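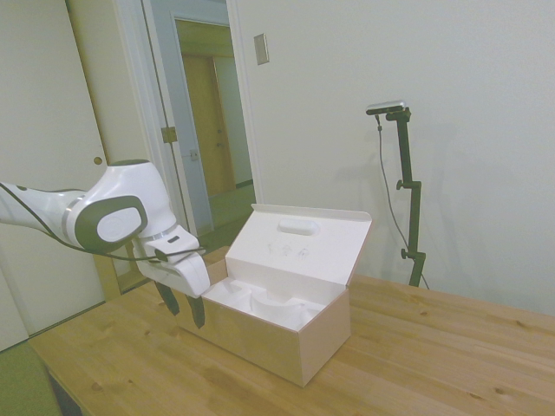
Open gripper at the corner of the box, with the lid up and the foam insert empty.

Home News Clubs Gallery Contact

Pivthorpe Robotics Club: the packing task

Reading time: 5 minutes
Last updated: November

The club meets on Tuesday evenings and this term the senior group is working on the packing task for the Bisis student competition. The robot has to put a set of parts into a moulded insert and then close the box. It sounds simple and most of us thought it would be done by half term. It wasn't, and these notes go with the pictures so that anyone joining in the new year can see where we have got to.

The rules

Each team brings its own arm and its own program. The box and the parts are the same for everyone. A run lasts 10 minutes at most and a team can stop and restart once without losing marks. Touching the box by hand ends the run. Nothing packed may weigh more than 400 grams, so the arm is never near its limit and the difficulty is all in the placing.

Marks are given for each part that is seated properly in its recess. A part lying on top of the foam gets half marks if it is over the right place. Closing the lid is worth a lot, but only if nothing has been pushed out on the way.

Our program is called Mornar. It was started by last year's group for a sorting exercise and we have kept the parts of it that move the arm safely between points. The part that decides where to go is new.

Approaching the box

The first thing we learned is that the lid causes more trouble than the foam. It stands up at the back when open, and it leans, and it doesn't lean by the same amount each time. If the wrist comes in from behind it will catch the top edge. We now bring the arm in from the side and stop just outside the box, check the position, and then lift and go over the wall.

The stop adds time to every move. We tried taking it out and the fingers clipped the cardboard often enough that we put it back. There may be a middle way, with a full stop for the first part and a slower pass for the others, but it hasn't been written yet.

The box also turns. We had been lining it up with the table, and the program did well. The rules say the judge puts the box down at any angle, so now whoever is setting up has to place it without looking at the grain of the wood. The results got worse straight away, which was useful to know before the competition and not during it.

Finding the recesses

White foam inside a white box is hard to work with. The curves of the insert catch the light and the edges of the recesses fade into the rest. Our first attempt looked for dark shapes where the hollows should be, and it found the shadow of the gripper instead.

What we do now is find the outside of the box first. The brown card shows up well enough against the table, and once the corners are known the recesses can be worked out from measurements. The Noguchi group, who are the other half of the club and meet in the same slot, went the other way and trained theirs on pictures of the foam. Theirs is better when the flap is in the way. Ours is quicker to set up in a new room.

We swapped notes with them before half term and plan to do the same again. Both groups are entering and there is no rule against sharing.
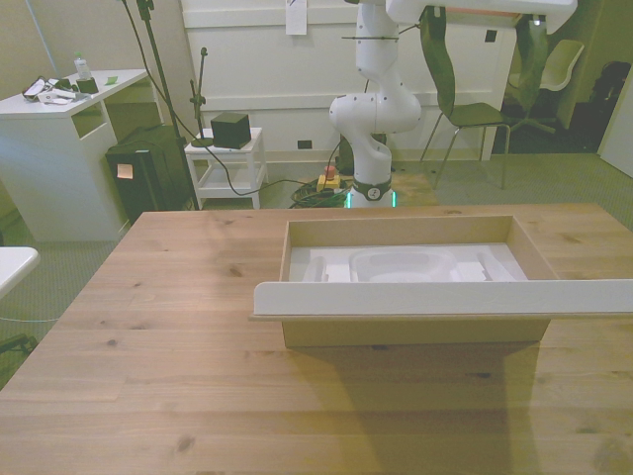

The clear parts need more care than the solid ones. You can see the foam through them, so the program has trouble deciding where they begin, and a rounded corner gives it very little to hold on to. For these we don't try to find the part again once it has been let go. The arm lets go, rises straight up and the next step begins.

Rising straight up matters. In an early version the wrist started to swing away while the fingers were still low, and they dragged the part a little way with them. It was a one-line change to fix and took a whole evening to find.

Foam pieces have a problem of their own, as they squash. If the fingers close too far the block changes shape, and when they open it springs back and may jump to one side. We have set a gentler grip for foam and a firmer one for plastic. The setting is picked from a list at the start of the run, so the order of the parts has to be right in the file. If you are setting up, read the list aloud to someone and have them point to each part.

Keeping a record

Every run gets a number and a line in the shared sheet: who set it up, which version of Mornar was used, what happened. The latest entry as we write this is 1123. Many of those are very short runs that were stopped on purpose, and the numbering carried on from last year, so please don't read too much into it.

A line in the sheet should say what was seen. "Part tilted, left end high" is helpful. "Bad run" is not. If you didn't see what happened, write that down too and someone will look through the recording.

Setting up, for new members

Clear the floor near the base of the arm before switching anything on, and know where the stop button is. Cables should lie away from where people walk. One person watches the arm and does nothing else.

Check that the table camera is tight on its stand. The clamps work loose with handling, and a small change in the angle will put every position out. After any knock, do the calibration again. It takes 30 seconds once the program is open and there is no excuse for skipping it.

Open the lid fully and let go of it. Don't bend it back further to keep it out of the way, as the competition box will be a new one with a stiff fold. We keep our older boxes for trying out moves and save the better ones for full runs.

What is left to do

Closing the lid is the main job. At present the arm can push it part of the way and then the tab at the front gets caught on the wall of the box. One idea is to press the front wall outwards a little with the side of a finger before bringing the lid down. Another is to come at the lid from higher up. Both will be tried before the end of term.

We would also like a better way to choose the order of the parts. It is fixed for now, with the largest first, but in some runs the large part leaves the fingers very little room beside it. Starting with the small foam pieces might be easier – it would mean changing the grip list as well.

The club is open to anyone at the college and you don't need to have programmed before. Sign up at the front desk or come along on a Tuesday and ask for the senior group.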